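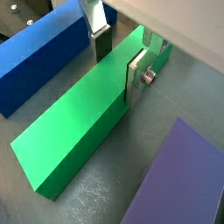
Green block on the gray table

Thread: Storing fountain pens flat or upright?

inkwell_366
I have a drawer of Detis pens and two of them skip after sitting a week. I keep them nib up in a mug. Should I lay them down instead?

Daneshvar
Flat. Nib up drains the feed, so of course it skips. I've kept mine flat since July and they all start on the first stroke.

papermill900
Disagree. Mine are upright and write fine. It's more likely the ink. Skodow black dries out fast in any pen I've put it in. Try another ink before you buy a tray.

Daneshvar
I use Skodow black too and have no trouble with it. Lay the pens down for a week and see.
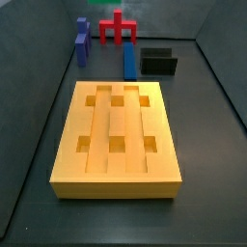

blotter_hound
Pen trays are mostly overpriced. The Disadix one cost me some 600 with shipping and the grooves are too narrow for a fat barrel. Two long slots side by side with a raised strip between them, like on the yellow one, would do for the pens I use every day. I'd line them with felt so the clips don't get scratched.

papermill900
Felt sheds. I picked fuzz out of a nib for an hour once. Use thin leather.

inkwell_366
I flushed both pens and laid them in the drawer. One is fine now, the other still skips. Will try different ink next.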